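Section 5. Refilling the Wido tissue box

The Wido box is for folded tissues only. Do not use rolls or wet wipes. One person can do the refill at the counter, before opening or when the counter is quiet.

1. Wash and dry your hands. Wipe the counter and the tray with a clean cloth.

2. Open the new pack and take out one stack. One pack has 288 tissues and will fill the box more than one time. Put the stack on the tray, and make the edges straight.

3. Lift the lid until it stands by itself. Do not push it further back, the hinge screws are short.

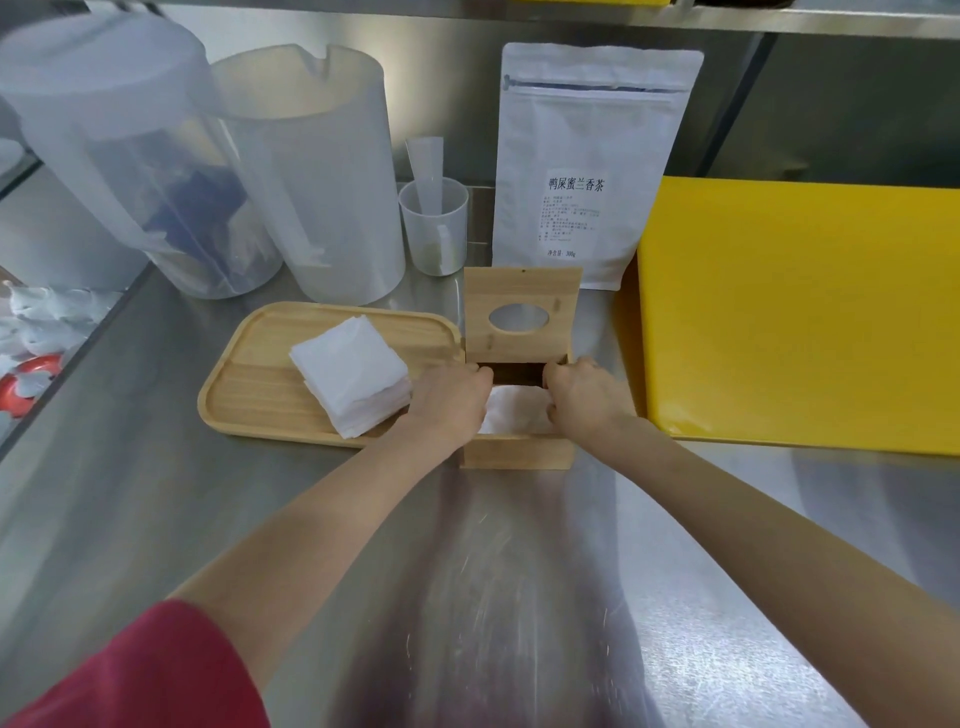
4. Put in a small part of the stack each time. Press it with flat fingers to the bottom. Stop when 20 mm is left under the rim.

Note: If the tissues are pressed too hard, guests will pull out five or six together. Take some out and try again.

5. Close the lid slowly. 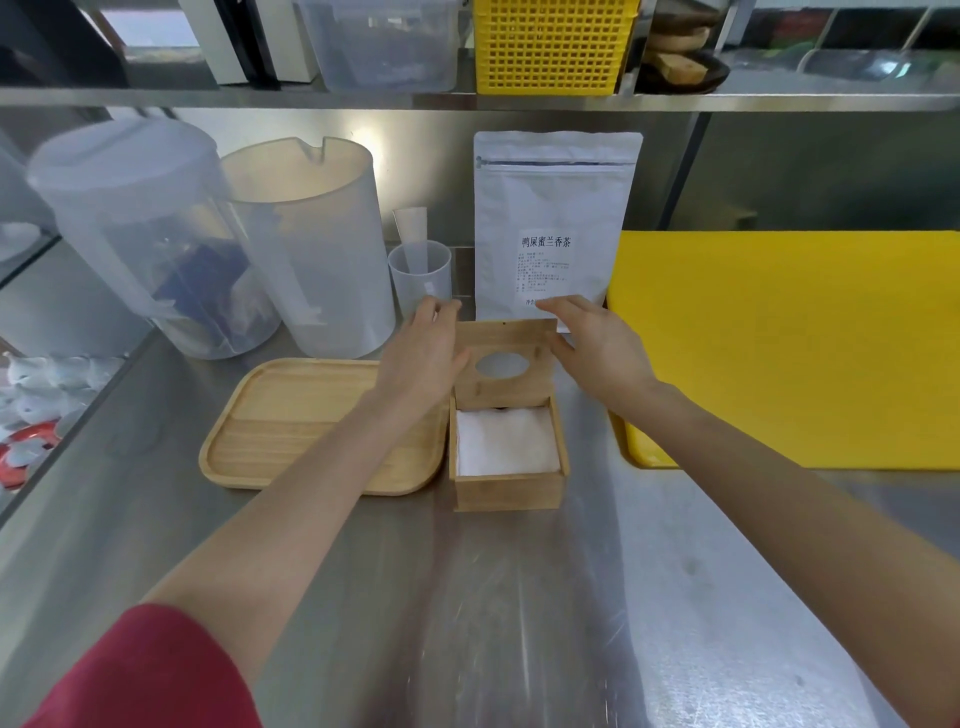
The lid is the part which gets damaged most often, so please do not let it drop. Keep it with both hands, one on the left edge and one on the right, until it is down. The top sheet should be flat below the oval opening. Then pull the first tissue a little through the opening.

Caution: Keep the box away from the sink. Water makes the wood swell and the lid will not close well.

For a new hinge, ask Lihua Dong at the Irkodthorpe shop.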